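Michalis Kyriakidis
Oct 10, 2020

ok small storage thread bc I said I'd do one. toys and little yellow drawers, that's it, that's the content

started w/ 42 loose bits in a shoebox. hair ties, dice, doll shoes, one Vasilakis keyring with no key. everything gets a drawer or it goes

got the yellow plastic from Wanley, the shop by the bus depot. wanted gray. they had yellow. fine
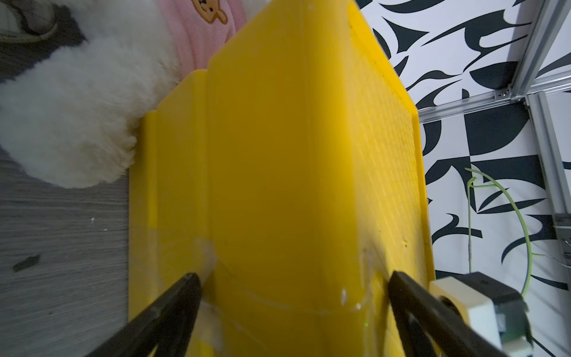 yellow plastic, scuffs and all, fluffy white plush next to it

scuffs don't bother me. tried a melamine sponge on a different box last November and it went dull in a big patch so. leaving them alone

the little grid texture on the side tho. dust magnet. old toothbrush, dish soap, done in two min

plush does NOT go in a drawer btw. squashed fluff stays squashed, ask me how I know. shelf or basket

three drawers so: top = stuff I use every day, middle = craft bits, bottom = batteries and teh weird screws

don't overfill. mine start sticking at around 30 small things per drawer, then you yank it and the whole box comes with you

white pull tabs are good, you can write on them w/ pencil and rub it out later. labels always peel on me

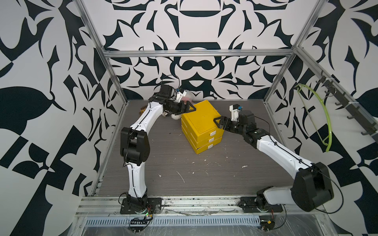
Do you need liners in drawers this small?
Only for stuff that rolls or rattles. I cut up an old felt placemat, one piece per drawer, no glue.

next up the Callidus shelf, which is a whole other problem. 154 buttons in a jam jar. send help

also if anyone has a spare lid for a Vikulent tub pls message me, any color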